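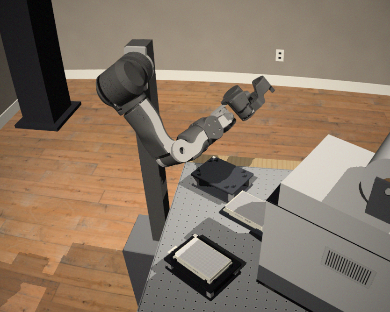

Plate-handling automation is the use of robot arms and linked bench instruments to move, label, seal and read well plates in a laboratory, work otherwise done by a person on a stool. It is found in testing laboratories, seed companies and universities, and in any building where the same small rectangle of plastic has to be picked up and put down all day.

Layout

A typical installation, known as a cell, has one or more arms on posts beside a table, with instruments and plate stands within reach. Positions on the table are called nests. A nest may hold a plate or stand empty, and most disputes between an arm and its operators concern which of the two the arm believes.

Perforated tabletops are popular as they allow a fixture to be bolted down in a known spot. They also allow it to be bolted down one hole away from that spot, an error the Vuston operating manual calls "grid offset" and operators call other things.

History

Early cells at the Niltov seed-testing laboratory in Pultitz had one arm and 3 nests. The arm was bought to remove the night shift. In its first winter it required a night shift of two, one to watch it and one to telephone the supplier. Matters improved once the nests were re-taught, and the night shift was withdrawn the following February.

The Değirmenci layout, named after the engineering firm that first sold it, added a second arm so that plates could be passed along the bench. Brochures of the period promised that the arms would work "in harmony". In practice, one waits while the other moves.

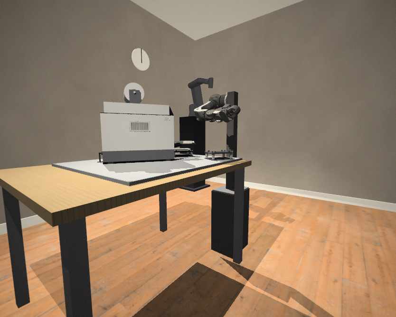 Waiting is the safe arrangement, and many sites keep it even where the software would permit both arms to move at once. The lost time is small, and a collision tends to use up a whole afternoon and the form that goes with it.

Effect on staff

The task most often lost to automation is hand pipetting and carrying, along with the sore thumb that came with it. Few technicians have campaigned for the return of either. New duties include loading plates at the start of a run, clearing jams, replacing label rolls and explaining to visitors that the arm cannot see them waving.

At Niltov, a bench team of 9 became a team of 4 at the cell, with the others moved to sample intake, where the boxes still arrive by van and must be opened with a knife. Job titles changed from "technician" to "automation specialist". Pay followed two years later.

Staff surveys at the site recorded less boredom in the first year and a new kind of boredom in the second, described by one respondent as "being on call for a table". Skill loss is a recurring complaint: newer staff may never have filled a plate by hand, and find this out when the cell is down for servicing.

See also: Liquid handling; Label stock; Shift work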